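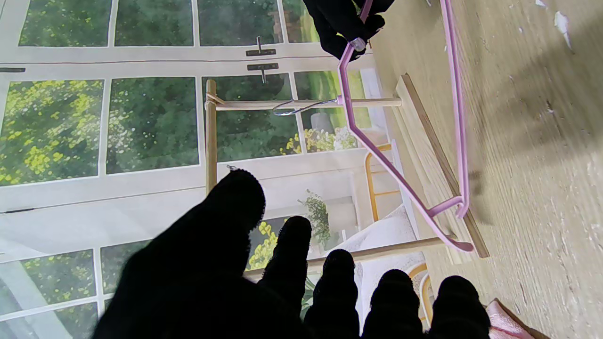 2 min read

Subject: Re: Drying towels indoors – what works in a small flat-roof unit?

Going through this in order, as there were several questions in the last message.

> We moved into one of the Brosero units in June and there is no dryer
> hookup and no line allowed on the balcony. Towels are still damp the
> next evening and they have started to smell. Is a dehumidifier worth
> the money, or should I just give up and use the machines downstairs?
> Also, does the spin setting matter?

The spin setting matters more than anything else on your list. Our washer came set to a low spin and I left it that way for a year. Moving it up one step took most of a day off the drying time for bath towels. If yours walks across the floor on high, check that the feet are level before you blame the drum.

On the dehumidifier: I bought a Trularel, the small one, and ran it in the bathroom with the door shut. It works, but the tank holds very little and it stops when full. I keep a log from the plug meter. From the start of winter until now it has run 829 hours. I would buy it again for this apartment. I would not buy it for a place with a window that opens on both sides.

The smell is a separate problem. It comes from soap left in the cloth, and fabric softener makes it worse. Wash once on hot with half the usual detergent and no softener, then run an extra rinse. My older towels needed this twice.

For hanging, one layer only. A towel folded in half over a bar dries on the outside and stays damp in the fold. Hand towels do fine on a plain hanger with a clothespin at the corner – bath towels are too heavy for that and need a full bar.

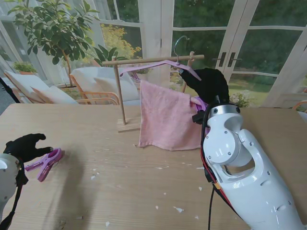 Where to put the rack

Keep it away from the wall. I leave a gap of 4 inches at the back and point a desk fan along the row, on low. The warmest spot in the room is often the wrong one if the air there does not move.

The machines downstairs are fine on a Tuesday morning and busy the rest of the week. I still use them for sheets.

> Has anyone tried the Hegazy ceiling rack?

I have not. The ceiling here is concrete and the lease says no drilling, so I would like to hear from anyone who has one up.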